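Stemolum G2: pinça de dois dedos para braços colaborativos

Equipamentos > Garras e pinças > Elétricas

Referência: STM-G2
Disponibilidade: por encomenda
Demonstração: sim, na sala da Forodholm, com marcação

A Stemolum G2 é uma pinça elétrica de dois dedos longos, pensada para quem trabalha com objetos do dia a dia: tecidos, embalagens moles, sacos, utensílios de cozinha, coisas que mudam de forma assim que se lhes toca. Já a tínhamos no catálogo há uns meses, mas só depois do dia aberto é que ficámos com vontade de reescrever esta página de uma ponta à outra. Vê-la trabalhar ao vivo é outra coisa!

O que vimos no dia aberto

A visita foi a 19 de janeiro de 2018 e passaram pela sala 87 pessoas, entre professores, técnicos de manutenção, gente de laboratório e alguns curiosos que entraram a perguntar se era ali (era). A demonstração foi conduzida por Piroska Sárközi, que trouxe o braço Hoshino já montado e deixou toda a gente experimentar o modo de condução manual: pega-se no punho, leva-se a pinça até onde se quer e o percurso fica gravado.

Gostámos muito do ambiente escolhido. Em vez da bancada com cubos coloridos, a G2 andou por uma divisão mobilada, com estofos, sacos e tudo o que costuma haver numa casa. Para uma pinça destas faz todo o sentido, porque é com superfícies moles e inclinadas que se percebe se os dedos chegam ao sítio ou se batem primeiro com a base.
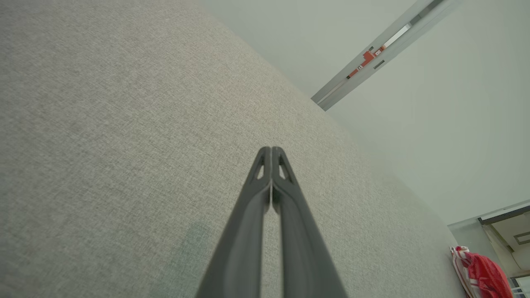 A forma dos dedos foi, de longe, o que deu mais conversa. São largos em baixo e vão afilando até à ponta, o que permite entrar em espaços apertados, como a junta entre duas almofadas ou a boca de um saco meio fechado. Houve quem pedisse para repetir a aproximação três e quatro vezes só para ver as pontas de perto, e a Piroska repetiu sempre com a mesma paciência.

Outra coisa que agradou: o silêncio. Durante a demonstração conversava-se ao lado do braço sem levantar a voz. Quem vem das pinças pneumáticas repara logo nisto.

Características

Tipo: elétrica, dois dedos, movimento paralelo
Abertura máxima: 98 mm
Força de aperto: regulável até 80 N
Modos de fecho: 3 (suave, normal, firme)
Cor dos dedos: cinzento-escuro, acabamento mate
Câmara de punho: suporte incluído, câmara vendida à parte
Montagem: flange Hoshino de série; adaptador Medmont opcional

Notas de utilização

O modo suave é o indicado para tecidos e embalagens finas. Com peças rígidas, o modo normal chega quase sempre, e o firme fica para os casos em que a peça tem de rodar depois de agarrada. A troca faz-se no comando ou por programa, sem parar o braço.

Uma pergunta que nos fizeram bastante foi se a câmara de punho perde a vista do objeto quando os dedos fecham. Os dedos ocupam de facto uma boa parte do campo de visão, sobretudo a zona de baixo. Recomendamos planear a aproximação com a pinça aberta e deixar a confirmação final para depois de recuar um pouco.

Os dedos trocam-se com dois parafusos. Há um segundo jogo, mais curto e de ponta direita, que esteve exposto na mesa da entrada e que passa a estar disponível em outubro.

O que vem na caixa

Pinça STM-G2 com dedos longos montados
Suporte para câmara de punho
Cabo de ligação ao braço
Chave para troca dos dedos
Guia de instalação em português

Ver a G2 a trabalhar

A sala da Forodholm continua aberta a visitas, em grupos pequenos, e pode trazer os seus próprios objetos para experimentar. Traga mesmo! No dia aberto apareceram luvas de jardim, um pacote de arroz e um gorro de lã, e foi com o gorro que mais se aprendeu sobre o modo suave. As marcações fazem-se pelo formulário de contacto, indicando a referência STM-G2 e o modelo do braço que utiliza.

Produtos relacionados: jogo de dedos curtos STM-D1, adaptador Medmont, suporte de câmara lateral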